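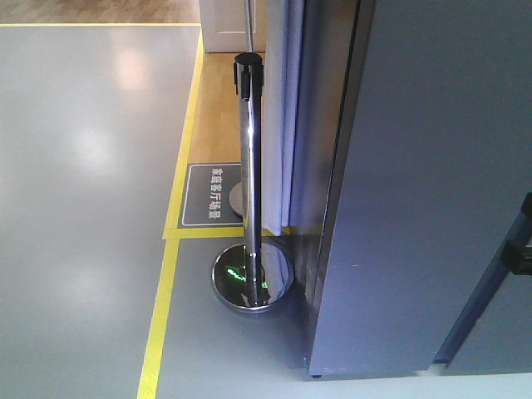 Our cell has no hard fencing, so the setup procedure for the Seter mobile unit begins with the floor. Syafiqah Lau and I check the boundary before the column is powered. Yellow tape marks the edges of the gray floor, with one line separating it from the raised wooden floor of the living room set, and a chrome stanchion stands beside that line. The base leaves the gray floor only in manual mode, at reduced speed.

Section 3.2 Cable and clamp inspection

The fault log for May lists 18 stops over 425 minutes of running time. Most were dropouts on the left sensor, and the Droko power lead was replaced twice before we looked at the routing. The old loop was too short - when the crossbar was raised, the lead pulled at its connector. Cyril Wragg recut it with 32 cm of slack and moved the tie point down to the base. The clamps on the crossbar were then retightened and the sensor offsets measured again with the Letton calibration board.

Inspection is done with the drive disabled. Cables at the base are traced by hand from connector to connector, and anything lying near a wheel is moved before the drive is enabled. The Shearer checklist is signed by whoever did the tracing.
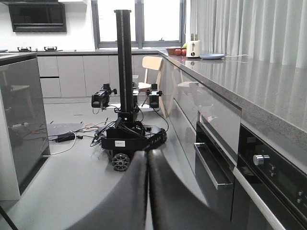

Figure 2. Mobile unit in the kitchen, seen from behind. Sensor crossbar on the column, cables at the base.

After the change the unit ran for 357 minutes with one stop, which was traced to a flat battery in the pendant. The right sensor lead still has the original routing and will be recut to match.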